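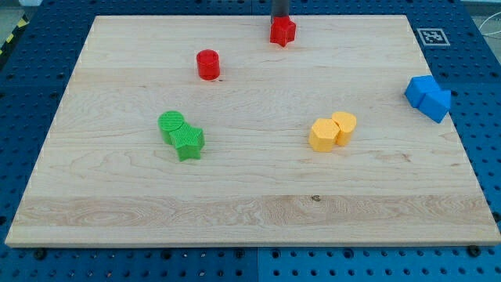 Episode 23 and the red star again. Elsie had stopped saying the colours out loud by then. Out loud was for the morning.

"Push it toward the other red," said Marloes over the headset. Language instruction, it would go in the log exactly as she said it. Toward, not beside. They'd had a blue over toward.

Elsie pushed. Wrist first, then the shoulder catching up, that half-second the arm always kept for itself. Thirty episodes before tea was the rule at Furstead and tea was at ten thirty, supposedly. It was quarter past eleven. Rain going hard on the tin roof and the heater ticking and not heating. July in Clarncombe, you wore your beanie indoors and got on with it.

"Done."

"Next. Separate the greens."

Always the greens. Whoever reset the board liked them snuggled up, cylinder and star, and you had to get the tip in between without sending one of them off toward the tape. She'd done it plenty. Her hand did it in her sleep, Digby reckoned, he'd seen it twitching on the bus.

Digby Tapsell had the other station. Digby drove like he was late for footy training, bang bang, blocks everywhere, and his numbers were beautiful. Marloes had put them up on the board in the kitchen. His and hers. Nobody had told Elsie what hers meant. Slow, she supposed. It said *mean duration* and then a number with a lot of decimals.

She separated the greens. Slowly.

"You hesitated," Marloes said.

"Did I?"

"Before contact. You went over to it and you waited."

"I was looking."

"The policy can't see you looking. It just sees the arm stop." Keys clicking. "It's learned it, you know. Cleiton ran the new checkpoint last night."

Elsie took her hand off the controller. "Learned what?"

"Come and see at tea."

So then of course she was useless. Push the hexagon to the bottom left. She pushed it to the bottom right, had to flag it, had to say the word *discard* clearly into the mic like a kid owning up. Seven more. Bring the blues together, they were together allready. Flagged that too.

Cleiton Honorato had the screen turned round when she came in. He'd saved her the good mug, the one with the Pană logo flaking off, from when Pană still had money for mugs.

"Watch this one," he said. "No one driving."

The arm came down over the board. Went to the yellow arch, no mucking about. Pushed it. Went back up, crossed over, came down behind the red star. And stopped.

Nothing for a bit. The gripper just hanging there over the star, a breath above it.

Then a little dip to the left, like leaning round a doorway, and then it pushed. Soft. Stopped again before the cylinder and closed the gap so lightly that the cylinder didn't budge.

"That's not Digby," said Cleiton.

"No."

"We've got both of you in there, near enough the same hours. Every fast one it does, that's him. And then it gets to red star and it's you." He scratched his neck. "Esmaeil wants to trim the pauses. Easy enough, there's a script for it. Zisedwood want it quicker by the demo."

"Well, trim them then."

"I did. Last night, as a test." He pulled up another one. Same board, same arm, down it came behind the star, no waiting, and the star went off sideways and clipped the cylinder and the cylinder rolled. "Might be nothing. It's two runs. But still."

Elsie drank her tea. Too hot, drank it anyway.

Her dad used to do that. Stop. Hand on the gate, at the drench race, a calf on the other side deciding which way it'd bolt. He'd stand there till you wanted to scream and then he'd just open it. She had hated it, had actually said to him once, what are you *waiting* for. He'd never had an answer, he wasn't an answer sort of man. Six years gone.

"Can you play the first one again," she said.

He played it again. Down, and hang, and the lean. There.

"What'd you tell Esmaeil?"

"Haven't yet. He's on the phone to them."

Digby stuck his head in, crumbs all down his jumper. "Board's reset. You coming or what?"

She was coming. She rinsed the mug and went back through, pulled the headset on over the beanie. Someone had put the greens together again.

"Episode 31," said Marloes. "Red star to the middle of the board. Whenever you're ready."

Elsie brought the arm down behind it and waited.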